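FOR RELEASE 14 February 2018

Jondgate University to Honor Alumni of the Ojo Weather Satellite Program

JONDGATE – The Jondgate University Alumni Association will mark the anniversary of the Ojo weather satellite with an evening of talks and the opening of a permanent display in Kondden Hall. The event is open to graduates, current students and the public.

Ojo was designed and assembled at Jondgate by a team of graduate students working under a contract with the Brodametti company, which supplied the launch services. Planned as a short trial, the satellite went on to return nearly 1000 days of cloud and sea-ice readings before contact was lost. Five members of the original team will take part in the program.

Among them is Amber Van Damme, who led the group that wrote the flight software and later directed ground operations from a converted classroom on the second floor of Kondden Hall.

"We learned most of what we knew by getting it wrong on the bench first," said Van Damme. "The faculty gave us a room, a budget and a launch date, and the launch date was the only one of those that never changed."

The display will include the engineering model of Ojo, the team's logbooks and a section of the original ground antenna – all returned to the university by Brodametti last September. Guests may view the objects before the talks begin. 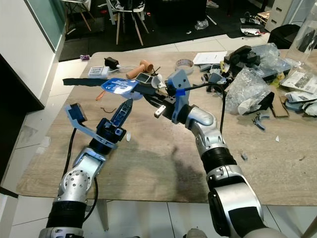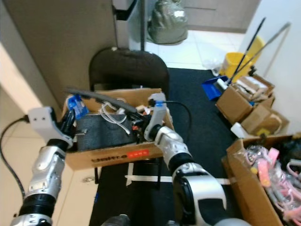
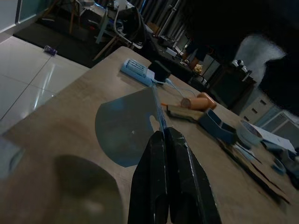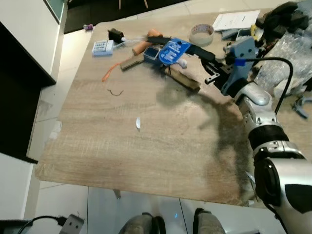
Proceeds from the evening will go to the Ojo Fund, which pays for laboratory space and supplies for undergraduates in the space sciences. Grants are awarded each fall and may be used for parts, test time and travel to a launch site. Applications are reviewed by four members of the engineering faculty, and alumni may direct a gift to a particular student project.

Admission is free for students. Graduates who worked on Ojo in any role are asked to contact the Alumni Association so that their names can be added to the display.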